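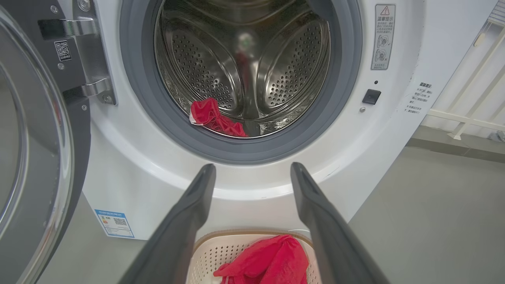
Laundry Corner, September

Welcome back to the little gallery, and thank you to everyone who wrote in after the pantry pictures. I promised the laundry corner next, and I have been putting it off all summer, mostly out of affection for the old machine we gave up. The new one is a front loader, white with a dark gray door seal, and I have grown very fond of it. Vasco Cunha helped me level it one evening, and we spent 60 minutes on one stubborn foot – a long time to be on your knees at our age!

Reds get a wash to themselves in this house. I learned that at Cletden years ago, when one sock turned a whole load of pillowcases pink, and I still have two of those pillowcases.
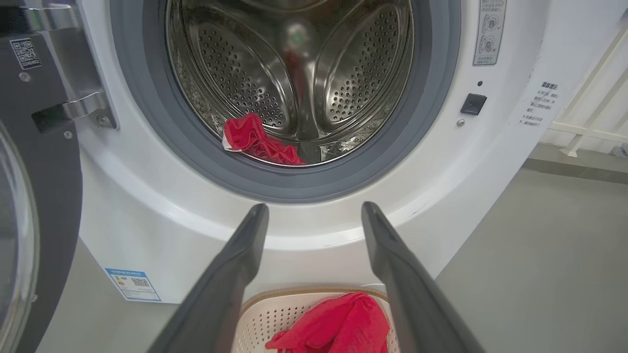
One red piece in the drum and another in the beige basket. I do love a basket with holes in the sides – it lets things breathe.

I leave the door open between loads and wipe the rubber seal with an old dishcloth, getting right down into the fold where the lint likes to hide. It takes hardly any time and the whole corner smells better for it.

Comments (3)

Volkan Çınar: Turn the reds inside out too. My mother swore by it.

Lada: Where did you find the basket? Mine has cracked along the rim.

Vasco Cunha: My knees remember that foot very well.

Recent galleries
The Pantry Shelves
Becerra Street Porches
A Morning at Tirkeo
Mending Basket, 77 Buttons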